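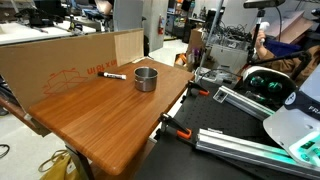 Fitinwood sells and refinishes wooden tables from its workshop in Mavton. The questions on this page are the ones customers send us most often, and most of them concern the finish, meaning the clear or tinted coat that sits on top of the wood. We work in gloss, satin and matte. A glossy top like the striped orange-brown one shown here picks up faint reflections from the lights overhead, and many people like that in a dining room or a hallway. Others find it distracting at a desk. If you are undecided, read the first two answers before you order. Page last reviewed 23 January 2020.

CHOOSING A FINISH

Which finish lasts longest?

All three are made from the same base and wear at the same rate. What differs is how soon you notice the wear. Gloss shows fine scratches early, especially near a window. Satin hides them for longer. Matte hides scratches well but can turn shiny where arms and hands rub it every day, usually along the front edge.

Can I see samples first?

Yes. We mail sample blocks anywhere we deliver. Look at them in the room where the table will stand, once in the daytime and once with the lamps on. Reddish stains in particular look much darker in the evening. Samples do not need to be returned.

Can you match a table I already own?

We can usually get close. Bring a drawer, a leaf or another loose part to the workshop. Photos are not enough to match from, as phone cameras shift reds and browns quite a lot. We make a test block and ask you to approve it in writing before we start. Old wood that has faded in the sun may never match exactly, and we will tell you so before taking a deposit.

What is the difference between Wumbei and Gunimine?

They are our two table lines. Wumbei tables have metal legs that unbolt, and the tops are sold separately if you want to use your own base. Gunimine tables have fixed wooden legs and come in one piece. The finishes and prices for refinishing are the same for both.

EVERYDAY CARE

How should I clean the top?

Wipe it with a soft cloth that has been wrung out in plain water, then dry it with a second cloth. Go along the grain. For grease, add a drop of dish soap to the water and wipe again with clean water afterward. Do not use glass cleaner, scouring powder or anything with bleach.

Do I need to use furniture polish?

No. Spray polish leaves a film that collects dust and gets in the way if the table ever has to be recoated. Silicone polish is the worst for this. If you have used it in the past, tell us when you book a refinish so we can wash the top down first. This adds a day to the work.

Can I put hot things on it?

Use a mat or a trivet under anything that comes straight from the stove or oven. A coffee mug on a coaster is fine. Heat softens the coat and traps moisture under it, and the result is a cloudy white mark. A fresh white mark often fades if you leave it alone for a few days in a dry room.

What about cups and glasses?

Cold drinks leave rings too, only more slowly. Water runs down the outside and collects under the base, where it has no way to dry. Thin-walled cups are worse for this than thick ones. Coasters with a cork or felt underside are the safest kind, and they should be lifted and wiped now and then.
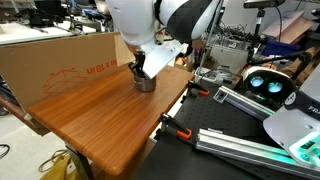

If a ring does form, start with the gentlest treatment. Lay a dry cotton cloth over the mark and pass a warm iron over it for a few seconds, with no steam. Lift the cloth and look. Repeat if the mark is getting lighter, and stop if nothing changes after three tries. A dark ring means that water has gone through the coat and into the wood. Home treatment will not fix that, and sanding one spot generally makes it more obvious.

Is sunlight a problem?

It changes the color over time. Cherry and other reddish woods get darker, while walnut gets lighter. Move lamps, bowls and table runners every couple of weeks during the first year so that you don't end up with their outlines in the finish. New tables change fastest in their first May and summer.

The corner has been chipped. Can I repair it myself?

A small chip in the coat can be filled with a clear repair stick from a hardware store. If bare wood is showing, or if a piece has broken away, please leave it to us. Keep the piece. Rounded corners chip less than square ones, but they take more work to rebuild.

REFINISHING AND DELIVERY

How long does refinishing take?

Allow 19 working days from the day the table reaches us. Most of that is drying time between coats and we can't shorten it. The coat is hard enough to use when we return the table, but it goes on curing for some weeks – keep tablecloths and rubber-footed items off it for the first month.

What does it cost?

A standard top costs $200, which covers stripping, sanding, staining and three coats. Legs and leaves are priced separately. Theophilus Addo writes all our estimates and will need the length, the width and the kind of wood, if you know it.

How should I pack a top to send it in?

Take off the legs if they unbolt. Cover the face with clean paper or a cotton sheet, never plastic film, then add a layer of corrugated cardboard on both sides and tape cardboard to cardboard. Tape should not touch the finish. Put the bolts in a bag with your name on it.

Who do I contact about damage in transit?

Write to Araba Aidoo at the Mavton workshop within seven days of delivery. Include your order number and keep all of the packing until you hear back. She will arrange collection if the table needs to return to us.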